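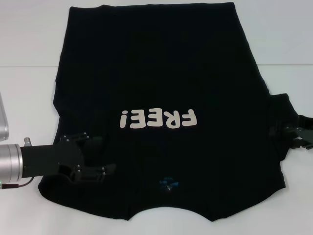 **Staseck clothing room extends hours**

May 2024 - The Staseck clothing room will open two extra afternoons a month at its Hidley site, following a donation of 2,000 T-shirts from the printing firm Stetley. The shirts include black short-sleeved ones with the word "FREE!" in large cream letters across the front.

Each shirt is laid flat, checked for marks and folded before it goes on the shelves. Residents may take up to four items per visit - children's clothing is not included in this limit. No proof of address is required.

Donations of clean clothing are accepted at the Gulyás Street entrance during opening hours. Winter coats will be collected separately in November.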